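# Arm lets go over the floor after training on hand-held data

Beltside Help > Arms and grippers > Faults

**Zinhle Nkosi**

I have a Shezi arm that is supposed to pick small trash off the floor and desk and drop it in a lined waste bin. Training data is 139 episodes recorded with a pair of hand-held grippers in a bedroom. The approach and the pick are fine. The trouble comes on the way to the bin. The gripper opens early and the item lands on the floor short of the rim. Once it let go of a glass jar over the mat. The jar survived, but I have stopped running it with anything breakable.

What I have checked so far:

- Grip force on the arm. A held item stays put if I pause the program.
- Wiring and the gripper motor. No error codes in Ekora.
- Bin position. Same spot as in the recordings, measured from the wall.

Playing back a recorded episode on the arm without the model gives the same early release, so I don't think the model is to blame. My recordings look normal to me, both with something held over the bin and with the fingers open.
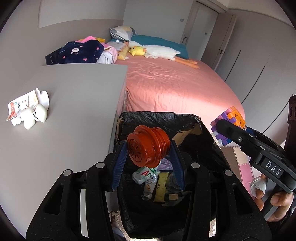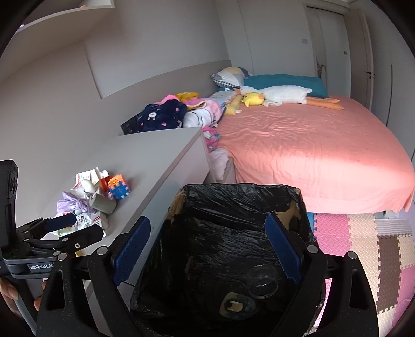

**Gert Nkosi** | replied 7/11/23

If plain playback does it too, stop retraining. You have a timing or scaling problem in the data.

Plot finger opening against time for one episode and step through the video next to it. Find the frame where the pads first part from the item. If the opening curve moves before that frame, the two streams are offset. I had this on a Dralby rig and the curve was 8 frames ahead of the video. At slow speed it hardly showed. On a quick carry to the bin it was enough to miss completely.

Check both grippers separately. They each have their own offset, and fixing the right one does nothing for the left.

Also look at the zero. Close the fingers with nothing between them, record a few seconds, and see what the opening reads. One of mine read 3 mm when fully shut. Soft pads squash as well, so the reading on a held item can change through the carry if your hand relaxes. A person doesn't notice. The arm copies it and loses the item.

Until it is fixed, keep the speed down, use empty packaging only, and stay within reach of the stop button.

**Shireen Potgieter**

Had the same thing, it was the battery. Charge both and try again.

**Ayodele Dauda**

I would not start with the battery. A low one gave me missing frames, and Ekora flags those on import.

Gert's first test is the right one. Do it on several episodes from the start and end of the session, in case the offset grows. Mine did. I threw out the last 26 episodes and shifted the rest.

**Zinhle Nkosi**

Plotted five. The right gripper's curve leads the video in all of them and the left one lines up. Zero looks OK on both. I'll shift the right side and run playback again with paper wrappers.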